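Quilting (textiles)

Quilting is the joining of two or more layers of cloth, usually with something soft in between, by lines of stitching. The thing made this way is a quilt if it goes on a bed, but the same method turns up in coats, vests, oven gloves, saddle pads and moving blankets. In everyday speech the word quilt is also used for bedcovers with very little stitching or none, and in some countries for what Americans call a comforter.

Most quilted goods have three parts – top, filling (or batting) and backing. Stitching stops the filling from sliding to one end.

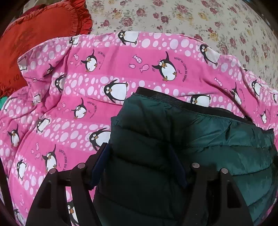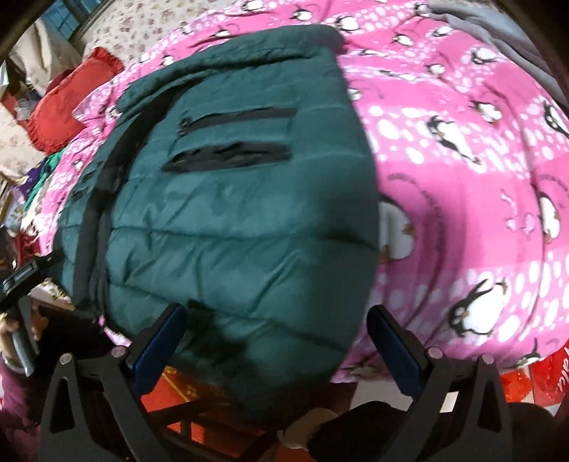 A bed quilt with a penguin print (first) and a quilted puffer jacket with horizontal channels (second).

Name

From an old French word for a mattress or cushion, and before that Latin culcita, a stuffed sack. The English word first meant something to lie on. The sense of something to lie under came later and pushed the older one out. "Quilting" as a name for the work, and in North America for a gathering where the work gets done.

History

Very old, and hard to date. Cloth rots. Padded and stitched layers are known from several parts of Asia, and quilted garments were worn under metal armor in medieval Europe, sometimes instead of it. The padded coat worn by foot soldiers, the gambeson, was stuffed with wool, rags or many layers of linen and stitched in vertical rows.

Bed quilts in Europe were at first for people with money. Whole-cloth quilts, one fabric across the entire top with the pattern made only by the stitching, were common among the early ones. Printed cotton from India changed the look of things, and later cheap mill cotton put quilts in ordinary houses.

In North America the pieced quilt, made of small cut shapes sewn edge to edge, became the best known type in the 1800s. It is often said that these were all made from scraps. Many were not. Solange Rolland, in her survey of household account books, found fabric bought new for quilts far more often than she had expected, and argued that the scrap quilt as the standard type is partly a later story. Dalal Azar has disagreed, pointing out that scraps don't show up in account books becuase nobody paid for them.

Materials

Top. Cotton is usual for beds. Plain weave, medium weight, easy to needle. Polyester and cotton blends are common in factory goods, and so is brushed polyester, sold under many names. Silk and velvet for show pieces.

Filling. Cotton batting lies flat and gets softer with washing. Wool is warmer for its weight, springs back after folding. Polyester is cheap, light and dries fast, and makes a puffier quilt. Down and feather need a tightly woven shell, otherwise the quills work through.

Backing. Often a single wide cloth. Flannel in cold places.

Thread. Cotton or polyester. Hand quilting thread is sometimes coated with wax or a glaze so it doesn't tangle.

Methods

Hand quilting uses a short needle and a running stitch through all layers, normally with the work held in a hoop or a floor frame. Slow. The Terkinov quilt, a whole-cloth piece in a private collection, is recorded as having taken 1,377 hours, a figure kept by its maker in a notebook that is stored with it.

Machine quilting on an ordinary home machine means pushing a bulky roll of fabric through a small gap, which is why straight lines are popular. Longarm machines move the needle over the cloth instead. Factory quilting is done on wide multi-needle machines, or with heat or ultrasonic bonding and no thread at all, though purists don't count that last one as quilting.

Tying is the quickest. Yarn or heavy thread is passed through the layers and knotted at intervals, a few inches apart. Tied quilts are warm but don't wear as well.

Common patterns

Channel – parallel rows. The usual choice for jackets.
Crosshatch – two sets of lines crossing to make squares or diamonds.
Echo – lines repeating the outline of a shape.
Stipple – a wandering line that doesn't cross itself.
Stitch in the ditch – stitching hidden in the seams of a pieced top.

Quilting in clothing

Clothing quilted for warmth works by holding still air. More air, more warmth, up to the point where the wearer can't bend an arm. Down is the warmest common filling for its weight but loses loft when soaked. Synthetic fills keep more of their warmth in rain.

In a stitched-through garment the outer shell and lining meet at each seam, leaving thin cold lines. Box-wall construction puts strips of fabric between the two sides so the filling has full depth all the way across. It costs more and is mostly kept for mountain jackets and sleeping bags. Channel width matters as well. Narrow channels keep the fill in place and look trim, wide ones loft higher but the fill can shift.

Quilted petticoats were worn in Europe and the American colonies in the 1700s, sometimes with the skirt open in front so the stitching showed. Quilted work jackets of cotton were standard winter wear across northern China and Russia for much of the last century.

Prints for children's bedding

Printed bedding for children took off once rotary screen printing made many-colored cloth cheap. Animals, stars, vehicles, dots. Prints are generally designed as a repeat, a block that meets itself on every side. Quentin Besson, who cataloged 531 printing samples from the Bestalard mill, noted that animals outnumbered every other subject, and that the same few drawings were often recolored and sold again for years. On a factory quilt the stitching usually ignores the print and runs across it.

Care

Follow the label if there is one. General points:

Cotton quilts can usually be machine washed in cool water on a gentle setting. New ones may shrink a little and pucker, which many people like. Dark reds and blues may bleed the first time. Old or pieced silk quilts should not be machine washed, and are best left to a conservator.

Down items need a mild soap and a long, low tumble dry. Clumps mean it is still damp inside. Two clean tennis balls in the dryer help break them up.

Store flat or rolled if there is room. If folded, refold along different lines every few months so the creases dont set. Plastic bags trap moisture. A cotton pillowcase is better.

Collecting and study

Value depends on condition, age, workmanship and whether the maker is known. Most makers are not. Labels were rarely sewn on before the last century, and family stories attached to a quilt are often off by a generation or more. Araba Ankrah has suggested dating by the newest fabric in the piece, since a quilt can't be older than its latest cloth, though it can be a good deal younger. Deirdre Foley's handbook gives 40 dye and print types useful for this.

The Begay collection opens its study room by appointment, mornings only, closed through June.

See also

Batting; Comforter; Gambeson; Patchwork; Sashiko; Trapunto

Contact us | Copyright and terms of use | Back to top

We use cookies to remember your settings. By continuing to browse you agree to their use. Accept | Manage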